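2 min read

Vondero opens its loft conversion showroom in Wumbridge

Thu 4 March

I've been wanting to write this one for ages, so forgive me if I ramble. Vondero is opening a showroom for loft conversions on Joseph Street in Wumbridge, and the doors open to everyone later in March!

I'm Abla Saliba, and I run the place with Bernice Opoku. We've finished 284 lofts between us and the team, and the same thing kept coming up: people find it very hard to picture a staircase in their own house from a drawing. So we've built two full-size ones you can walk up (bring the kids, bring your tallest relative) and a dormer with proper headroom, so you can stand under it and see how it feels.

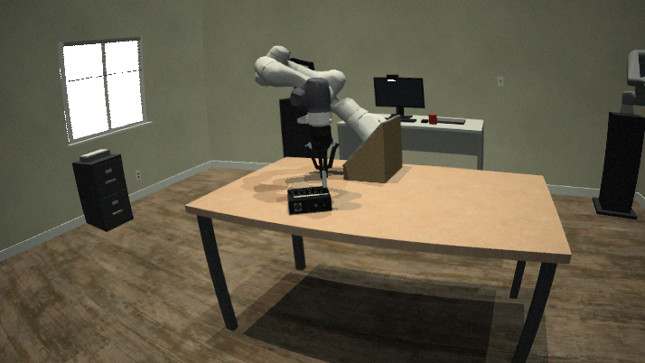 Bernice has put together a wall of roof windows as well, all of which open, and there's a corner for insulation samples – less glamorous, I know, but it's the bit people thank us for in January. We're also launching the Ullinov, our new range of built-in eaves storage. It comes in painted or plain finishes and we fit it as part of the job or afterwards, if your loft was done years ago and you've got all that dead space behind a panel.

Anyone who books a home survey at the showroom before the end of March gets £1,000 off a full conversion. The survey itself is free, and one of us will do it – we don't send salespeople. Bring photos of your roof space if you have them, and a rough idea of what the room is for. If you don't know yet, come anyway and have a cup of tea.

There's parking behind the building, and the ground floor is step-free. For interviews or a look round before we open, ask for me or Bernice at the Wumbridge showroom.

We use cookies to improve your visit. Accept all | Manage settings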